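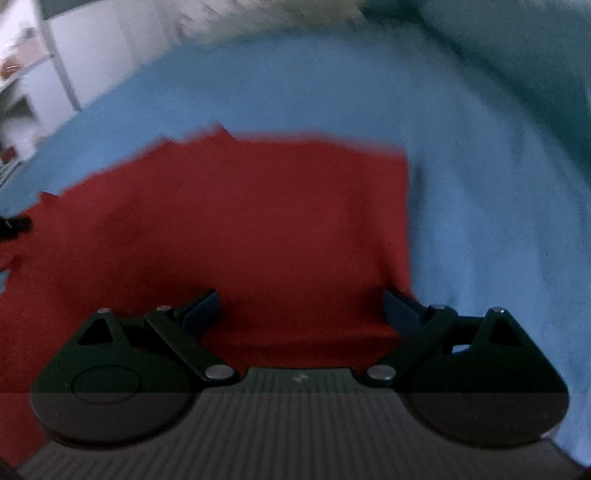 How do you keep a red cloth from turning everything else in the wash pink?
Wash it alone in cold water the first three times, and keep it with other dark reds after that until the rinse water runs clear.

Caring for Colored Table Linens and Throws
Updated 2025-04-24

Strong colors such as red, navy and black hold more dye than the fabric can keep. The extra comes out in the first few washes. Most of the trouble people have with colored linens happens in that short period.

Test before the first wash
Wet a corner of the hem and press it between two white paper towels with a warm iron. If color shows on the towel, the cloth will bleed. Do the same with any trim, since a plain cloth with a safe color can still have a binding that runs.

Washing
Use cold water and a short cycle. Turn printed pieces wrong side out. Measure the detergent; too much leaves a gray film that people often mistake for fading. Skip anything with bleach or optical brighteners.

Take the cloth out as soon as the cycle ends. A damp red cloth left in a heap will mark itself along the folds, and those lines are hard to remove.

Vinegar and salt are often recommended for setting dye. They do nothing useful for modern cotton dyes. Dye-catching sheets do pick up loose color, but I would not trust one to protect a white shirt.

If color has already run
Do not put anything in the dryer. Keep the stained items wet and soak them in cold water with oxygen bleach, following the amount on the package. Leave them up to eight hours, then rinse and look. A second soak often gets what the first one missed. Wool and silk should not be treated this way.

Common stains
Candle wax: let it harden, scrape with a dull knife, then iron over brown paper on low heat. Change the paper as it takes up wax.
Gravy and butter: rub in a drop of dish soap, wait 15 minutes, rinse from the back.
Red wine: blot, then flush with cold water. It hardly shows on a red cloth when fresh but dries to a brown ring.
Coffee: cool water first, then a little detergent worked in with your fingers.

Drying and ironing
Dry colored pieces in the shade or indoors. A summer on a sunny line takes more color out of cotton than the washing does. If you use a dryer, set it to low and stop while the hems are still slightly damp.

Iron on the wrong side. Dark cotton gets a shine when ironed on the face, and the shine stays. For a long tablecloth, set a chair on the far side of the board so the finished part does not drag on the floor.

Storage
Wash before storing, even if the cloth looks clean. Sugar and clear drinks leave marks that turn yellow over the winter. Roll large cloths around a cardboard tube covered with an old pillowcase. If you have to fold them, refold along different lines every few months. I go through our cupboard in September, before the holiday linens are needed.

Keep red and white pieces on separate shelves. In a humid closet, color can transfer between dry fabrics.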